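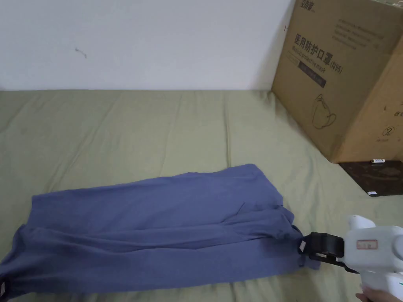
I bought the Lullard fitted sheet in February, after the elastic on my old one gave up at the third corner in a row. I've now slept on it for long enough, and washed it enough times, that I feel ready to go on about it at some length. Fair warning: I like it a lot.

First, what it is. The Lullard is a plain cotton percale fitted sheet, sold on its own or with a flat sheet and two pillowcases. I got the fitted sheet by itself (I gave up on flat sheets years ago and I'm not going back) in the full size. It cost me $61 with shipping. That's more than I'd ever paid for a single sheet, and I left the tab open for a couple of weeks before I gave in.

The feel

Percale is the crisp one, if you get them mixed up the way I used to. Sateen is the silky one. I sleep hot, my bedroom gets the afternoon sun, and sateen has always felt to me like lying under a warm hand. The Lullard feels like a shirt that's just been ironed, even though I have never ironed a sheet in my life. It was a bit stiff the first night, almost papery, and I did wonder if I'd made a mistake. Two washes later that was gone, and it has kept getting softer without going limp!

It makes a little noise when you turn over. Not much, just a dry rustle. I find it kind of soothing. My sister Celeste Vergara, who stayed over and slept in my bed while I took the couch, said it sounded like someone opening mail. So try one in person if you're a light sleeper.

The corners

This is where I fell for it. My mattress is 12 inches deep, and the cheap sheets I used to buy would fit on paper and then creep up at the head end by two in the morning. The Lullard has elastic all the way around, not only at the corners, and the pocket is deep enough that a good 4 inches go under the mattress on each side. I'm a restless sleeper and I have not lost a corner yet. Not one.

There's also a small woven tag on one of the short ends that says "foot." Why doesn't every sheet have this? I used to put mine on sideways about every other time, get three corners down, and then stand there hauling on the fourth like I was starting a lawn mower. 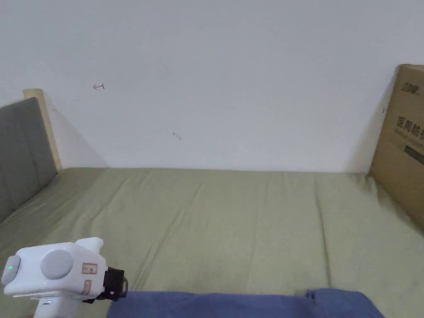
An olive fitted sheet on the mattress, with the headboard at left.

Color

Choosing green was a leap for me after a lifetime of white and gray. I was worried it would be too army surplus, but I'm so happy with it. It looks different depending on the time of day, paler in the morning and deeper under a lamp, and it goes with nearly every blanket I own, including a mustard one that hasn't gone with anything before.

I can't promise how it'll look in five years. So far I haven't noticed any fading, and I'm not especially gentle with it.

Washing and wrinkles

I wash it warm and dry it on low, and I take it out while it's still a tiny bit damp. It shrank slightly on the first wash, which the label warns you about, and I haven't seen any change after that.

It wrinkles. All percale wrinkles, and anyone who says theirs doesn't is selling you something with polyester in it. If you pull it straight out of the dryer and onto the bed, most of the creases relax overnight. If you leave it in the basket until the next evening (me, often) you'll have fold lines for a couple of days. I don't mind that look. If you do, think about jersey.

How it compares

Before this I had a Derkach set that I got on sale, and I still keep it as a spare. The cotton is thicker and I'd pick it for a cold house. But the pockets are shallow, the elastic is only at the corners, and it pilled where my feet go.

I also borrowed an Insaurralde linen sheet from my friend Ximena Barrientos for two weeks, and wow, it's lovely stuff. Heavy, cool, with that slubby texture. It's also more than double the price, and I found it scratchy on my elbows when I read lying on my stomach. Ximena swears that goes away by the second summer. She may be right, but I had to give it back.

What I'd change

The packaging, for one. Mine was folded so tightly around a card insert that it took me a while to get it all apart, and I nearly threw the washing instructions out with the card.

I'd also like to see a deeper version for people with a topper. At 12 inches I have room to spare, but if you added a thick topper I think you'd be pushing it. And the return window is 60 days for unwashed sheets only, so you have to decide on the stiff, papery first impression. Given how much it changes after a couple of washes, that seems like a shame for everybody, the company included.

Would I buy it again?

I already have. The second one is the same green, because I couldn't think of a color I wanted more, and I rotate the two. I'm thinking about the pillowcases next, although I'm pretty attached to my old Zamum ones, which have an envelope flap that the Lullard cases don't. If anyone has used the Lullard cases for a while, let me know whether the pillow stays put in them.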